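Sandwich Assembly Kit Enters Service Review at Chareonsuk

Interview with Yaowalak Wiriya, program manager, Tenedau
May 2018

The catering division of the Chareonsuk training institute has completed the first stage of its review of the Tindance assembly kit, a robotic arm and gripper package offered by Tenedau to kitchens that prepare cold sandwiches in moderate volume. Yaowalak Wiriya, who is responsible for the program at Tenedau, met with the institute's newsletter office to discuss the findings to date and the terms on which the kit will be supplied.

Ms. Wiriya began with the scope of the product. The Tindance kit comprises one arm, a two-finger gripper, a wrist camera, a bordered work tray and the software license. It is supplied without bread slicing or wrapping equipment, and customers are expected to retain their existing arrangements for both.

"We were asked many times to offer a complete line," she said. "Our position is that most kitchens of this size already own a slicer and already have a method of wrapping that their staff understand. The part of the work they find hardest to fill on the roster is the assembly itself, and that is the part we agreed to address."

The review at Chareonsuk covered 24 working shifts. During that period the kit was assigned 1,196 sandwiches, all of them drawn from the institute's standard menu. Of these, 283 required a member of staff to intervene before the item could be passed for wrapping. Ms. Wiriya acknowledged that the second figure is higher than Tenedau had projected.

"I would prefer to publish the number and explain it," she said. "The greater part of those interventions concerned leaf vegetables. Cheese is regular. Sliced meat is fairly regular. Lettuce is different every time it is picked up, and it does not always let go when the fingers open."

The difficulty is well known to those who work in food handling. A leaf has little weight, its margin is uneven, and it may fold under a grip that would be suitable for a slice of bread. The kit therefore relies on the wrist camera to locate the ingredient before each movement and to check its placement afterward.

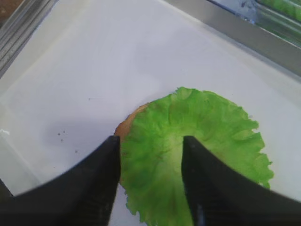 Asked whether a different style of gripper had been considered, Ms. Wiriya confirmed that suction was tested at an early stage. It performed well with sliced cheese and poorly with leaves, and it introduced a cleaning requirement that the institute's hygiene office was unwilling to approve. The two-finger design was retained on the understanding that the finger profile would be revised following the review.

"The fingers come off without tools," she noted. "A supervisor can remove them, wash them and put them back between shifts. We were told very plainly that if this took longer than cleaning a knife and a board, it would not be done properly."

The institute's reviewers raised three further matters in their written comments. The first concerned crumbs, which collect on the work tray in the course of a shift and can be mistaken by the camera for part of the bread. Tenedau now advises that the tray be wiped at each change of ingredient, and the operating manual has been amended accordingly. The second concerned the noise of the arm when it returns to its rest position. The third concerned the training materials, which were judged too technical for kitchen staff.

Ms. Wiriya accepted the third comment without reservation. "The first manual was written by the people who built the software," she said. "It has been rewritten. A new operator should be able to complete the course in 6 hours, including the cleaning procedure and the emergency stop."

Service and spare parts will be handled by Trallen, which already maintains refrigeration equipment at the institute. Under the proposed agreement, replacement fingers and trays are included in the annual fee, while damage to the arm is assessed separately. Customers who wish to add a new menu item may request it through Trallen or prepare it themselves using the recipe editor.

On the question of staffing, she stated that the kit must be attended at all times and that Tenedau will not supply it to any site that intends to run it unattended. At Chareonsuk, the attending member of staff refilled ingredients, inspected finished items and recorded each intervention on a log sheet.

The second stage of the review is scheduled to begin in July, with the revised fingers fitted and the same menu in use. The log sheets from both stages will be made available on request to kitchens considering the kit.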